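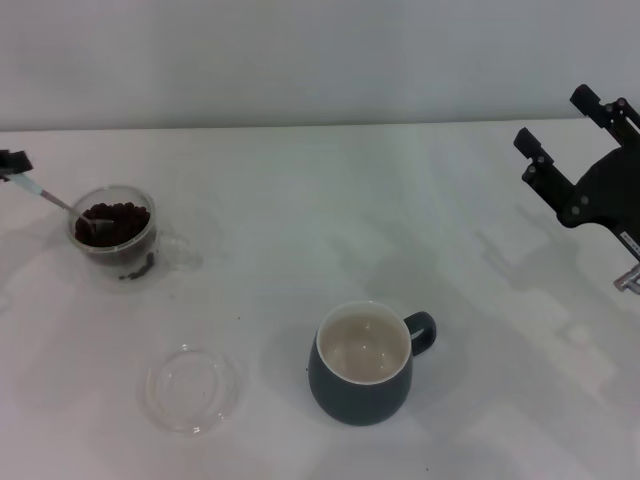

Beans in a glass cup, with a spoon

From: list member, Villum
To: Harasym home roasters list
Date: 5/22/24
Re: Resting times for lighter roasts

> I've been drinking mine the day after roasting and it tastes sharp and a
> bit grassy. Is that the roast or am I just too impatient? I'm on the
> Lenel drum, small batches, and I don't want to go any darker.

Impatience, I'd say, and I'm so glad you asked, as I've been happily lost in this very thing since April! I roasted a bag of the Jellora washed lot, split it into jars and tried one at 2 days, one at 5 and one at 8. The first was just as you describe, all lemon pith and hay. By day five it had sweetened up nicely, and on day eight I got proper apricot (my neighbour said tinned peaches, so we're in the right orchard at least).

I then left a last jar for 20 days, fully expecting cardboard, and it was lovely. Softer, a bit less going on in the smell, but I'd have served it to anyone.

Do keep the lids on tight and the jars out of the sun. If it's still grassy after eight days then yes, look at the roast, and try giving it a little longer before first crack while keeping your end point where it is.

What are you brewing with, by the way? Mine was all filter. I'd love to hear from anyone who has tried the same thing with espresso, I suspect the waits are longer.

Happy roasting!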